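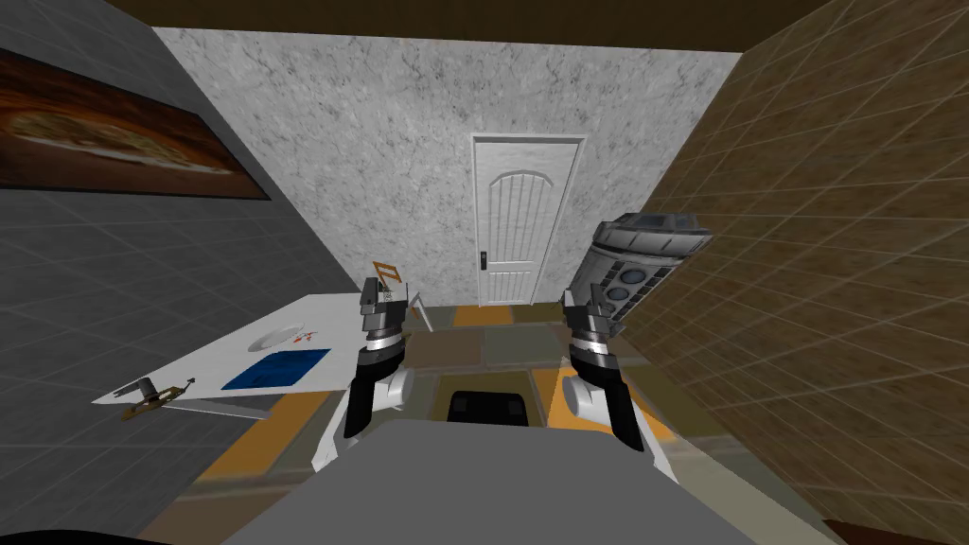
ok long one, sorry in advance. Been meaning to write this since March 2026 and I keep putting it off. Thread on moving towns to rent a cheaper place and what it does to your money, for anyone thinking about it.

**2/** Background: lived in Sumen 11 years. Rent went up every renewal. Last one was the one that did it. Started looking at Tramen, which is a small town, one grocery store, a hardware place, a train that sort of runs.

**3/** Everyone compares rent to rent. I did too. Had a spreadsheet with two columns and felt very smart. Old rent, new rent, difference, times twelve. Done. Bad spreadsheet.

**4/** First thing missing: the deposit gap. You pay the new deposit before you get the old one back. In my case the overlap was $2,000 I had to just have lying around. I did not have it lying around. Borrowed from my sister, paid her back in July.

**5/** Second: overlap rent. My leases crossed by nearly a month. You can try to line the dates up so they meet exactly but then you're moving everything in one night and if the truck falls through you're on the sidewalk with a mattress.

**6/** Ask the new landlord for a mid month start. Mine said no. A friend's said yes right away. Costs nothing to ask, do it in writing

**7/** Movers. I got quotes from two places. Tikkanen was the cheaper one on paper and then it was extra for stairs, extra for the piano bench (not a piano. a bench), extra for waiting. Get the all-in number by email. If they won't send it, call someone else.

**8/** Also measure the stairwell turn. My couch didn't make it. It lives with the downstairs neighbor in Sumen now and I hear it's doing well.

**9/** Commute is the big one. Monthly train pass is $153. I knew that. What I did not know is that the last train back leaves before any evening thing ends, so a few times a month there's a cab or a night on somebody's floor. Put that in the spreadsheet.

**10/** Utilities. In Sumen the heat was in the rent and I never thought about heat one day in my life. New place it's on me. First winter bill I read standing up and then I read it again sitting down.

**11/** So: ask for last winters bills before signing. The actual bills, all the months, not "oh it's pretty reasonable." A landlord who pays attention will have them. One I looked at wouldn't give them and I walked, no regrets there.
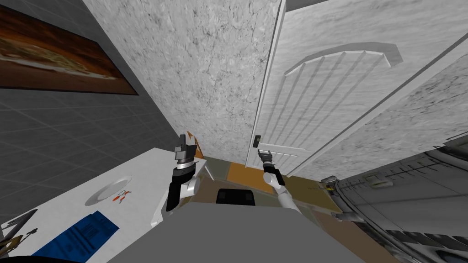 **12/** Niilo Nurmi replied to an earlier post that I'm making it sound worse than it is, that he did the same move and was ahead by the second year, and that people should count the quiet as worth something too.

**13/** Fair! I'm ahead too now. Point is it took longer than twelve months and I'd planned on one. If you've got no cushion those first months are where you get stuck.

**14/** And yes the quiet is good. I sleep. I cook more because there's one takeout place and it closes when it feels like it. Groceries went up, eating out went way down, about a wash but I eat better.

**15/** Boring stuff I forgot and paid for: mail forwarding, renters insurance (different rate for the new zip, call them), internet install fee, new keys. None of them big. All in the same week.

**16/** Internet, separate post because I'm still mad. Check the address, not the street. The house next door has it fast. Mine took 30 days and two visits. I used Trisov for the changeover list, decent little app, it reminds you who to call, doesn't call them for you.

**17/** Someone in DMs asked about breaking a lease early to do this. Read yours first. Mine had a clause where if you find the next tenant they let you out. Found Nelli Rantala through a friend of a friend, she took it, everybody happy. I'd have paid two months otherwise.

**18/** Take your time on the walkthrough, both ends. Run the taps, open the windows, check your phone signal in every room. Write down every scratch and email it to the landlord the same day so theres a date on it.

**19/** Would I do it again – yes. With four months of rent saved first instead of one and a half. That's my number, yours could be different if you've got a car already or work from home.

**20/** Spreadsheet is fixed now, has way more rows. If you want a blank copy reply and I'll send it tonight or tomorow, depends on the train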